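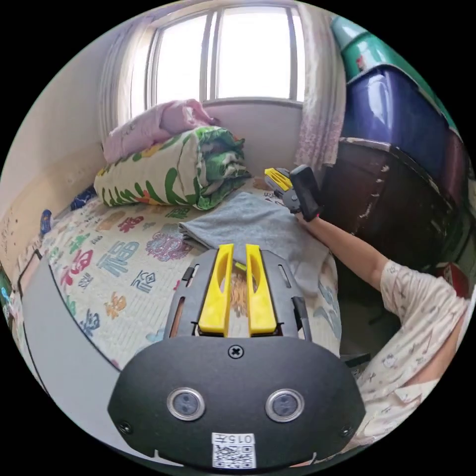

Bedding work at Buvotcombe, two hand-held grippers and a folded grey cloth.

Progress report to the Skivari Fund
Project: House rules for recording household work with hand-held grippers
20/09/2022

Hello again from Buvotcombe. You asked for something a bit less stiff than last time, so I've written this one the way I'd tell you over a cup of tea, and put the dull bits near the end. If you only have five minutes, read the part on the rule book and the part on what I've changed my mind about.

Where we are

The short version is that the rule book exists! It was a pile of notes in January and it's now a proper document of 24 pages, with a contents list and everything. The third draft went off to Kuzmenko for comment, and they sent it back covered in remarks, most of them fair and a few of them quite rude about my commas. The recordings are going well too. We have 2,340 accepted clips of people doing ordinary jobs at home with the grippers (making beds, folding, putting shopping away, wiping down), and they've been made under the draft rules from the first clip to the last, so we know how the rules behave when real people with real bedrooms have to follow them.

I promised you 10 homes by this stage and we have 10. I'm very pleased about that, because finding them was by far the slowest part of the spring.

The rule book, section by section

Consent comes first and it's the longest section. Everyone who lives in a home has to agree, including people who won't be in on the day. We had a good argument over whether lodgers count. They do. The form is one side of paper in large type, and the person running the session reads it aloud before anybody signs. Anyone can stop a session without saying why, and can have their clips taken out afterwards by ringing or writing to us. Two households have used that so far, both for single clips, and both times the clips were gone the same day. I'd much rather lose a clip than have someone lie awake over it.

Next is privacy in the room. My first version said to clear away everything personal before starting. Kuzmenko pointed out, quite rightly, that a bedroom with everything personal cleared away is a hotel room, and a robot that has only ever learned from hotel rooms is not much use to the rest of us. So the rule now names the things that must go: letters, medicine packets with names on, bank cards, school uniforms with badges, framed family photographs and any screen that's switched on. Quilts, pillows, curtains, storage boxes and scuffed walls all stay exactly as they are. I love this rule. I think you can tell a home from a showroom at a glance and I want the clips to have that.

Faces are handled separately. The view from a gripper is low and close, and mostly takes in hands, sleeves and whatever is being worked on, but people do lean in. Any clip with a face in it goes to a second checker before it can be accepted, and if the face can't be blurred cleanly the clip goes. Mirrors get covered with a sheet. We learned the mirror rule the hard way, in a bathroom with a mirrored cabinet on either side of the basin, and I'll spare you the details.

Then there's labelling. Every gripper carries a code label, and the rule is that you read the label and write it on the session sheet before you pick the thing up to start. It sounds fussy. We had a whole afternoon in May where two grippers were swapped over between rooms and the sheets didn't match anything, and it took me most of a week to sort out which was which. Labels have to be flat, clean and readable, and a peeling one gets replaced before the session.

Handling is the section I expected to be simple and it's been rewritten more often than any other. The points that have lasted are these:

Hold the gripper by its handle, with the wrist kept as straight as is comfortable.

Keep the sensor windows clear of sleeves, fingers and loose fabric. Wipe them with a dry cloth at the start of each session.

Check that both fingers open and close fully. A loose finger means that gripper is out for the day.

Work at the speed you'd do the job normally. If you fumble, carry on and put it right, and leave the fumble in.

When two people share a job, agree out loud who takes which side before you begin.

Stop for a rest after 10 minutes of work, even if you feel fine.

That last one has been unpopular. People get into the swing of folding and don't want to stop, and I understand that completely, but the grippers are heavier than they look and by the end of a long run the movements go sloppy. I've held firm on it.

Soft things

Cloth has its own short section now, at the request of Rendov, who'll be the first to train anything on these clips. Fabric is where their robots struggle most. A box stays box-shaped when you pick it up and a towel does no such thing! Their wish was for plenty of variety in the starting state, so the rule says to begin some clips with the cloth flat, some with it folded and some with it dropped in a heap, and never to smooth out the bed underneath specially. Busy patterns are welcome. I'd been quietly steering people towards plain covers, thinking it would make things easier, and Rendov asked me very nicely to stop.

We've also added a line about bed edges. Anyone reaching across a bed from the side should be able to do it without kneeling on the mattress, and if they can't, they walk round or leave that job out. It's partly for backs and partly because a mattress that tips makes the cloth slide.

What I've changed my mind about

I used to think the checking should be done by the person who ran the session, because they'd know what was going on. I was wrong. They know too much, and they forgive things. We now swap, so that clips are always checked by somebody who wasn't in the house, working only from the clip and the session sheet. Our rate of clips sent back went up straight away, which gave me a bad fortnight, and has since settled. At the moment almost 70 clips are waiting for a second look, and I'd like that pile to be a good deal smaller before winter.

I've also gone off the idea of a pass mark for the people doing the recording. We tried one and it made everybody stiff and nervous. A short practice go with a tea towel does the same job and people rather enjoy it.

Problems

Light is the main one. Rooms with a bright window come out very differently from hour to hour, and the draft has nothing useful to say about it yet. My feeling is that we should note the time and the weather on the sheet and leave the curtains as the household likes them, but Kuzmenko would prefer a firmer rule. We're still talking.

Storage is the other. We've filled the first set of drives sooner than I'd planned, and there's a small extra cost in the attached sheet. It's covered by what we saved on travel, so I'm not asking for more money, only for your nod to move it from one line to the other.

We also had one small mishap, a pinched finger during a practice go. No harm done, but it's written up in the accident book, and the handling section now says to keep your free hand away from the gripper fingers while they're closing.

What's next

The fourth draft will take in the comments from Kuzmenko and Rendov, plus whatever you'd like to send me. I'd be especially glad of your thoughts on consent for lodgers and visitors. I'm planning a plain one-page version as well, for sticking on the inside of a cupboard door, with the handling points and the stop rule and nothing more. The final text is due with you in January and I'm fairly confident about that date.

One last request. The agreement says the rule book will be free for anyone to use, but it doesn't say whether they can alter it. I'd like them to be able to, so long as the consent section stays whole. Could you let me know whether Skivari is happy with that before I put the wording on the front page?

With thanks, and apologies for the length,
Project lead, Buvotcombe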